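Robot open day in Drondgate

I went to the open day Itix held in Drondgate in October and am only now getting to my notes. The main thing on show was Lilia, their delivery robot, which has to find its way over open ground with people and bikes passing.

We were split into groups of 9. Ours got the talk first, in a room that was too warm, and then the outdoor part. The talk covered route planning and how the software deals with strong shadows on paving, a harder problem than I had expected.
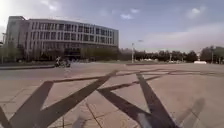

I asked about rain and got a fair answer: they still test less in it than they should. The Sarkar bus home took 2 changes. I'd go again.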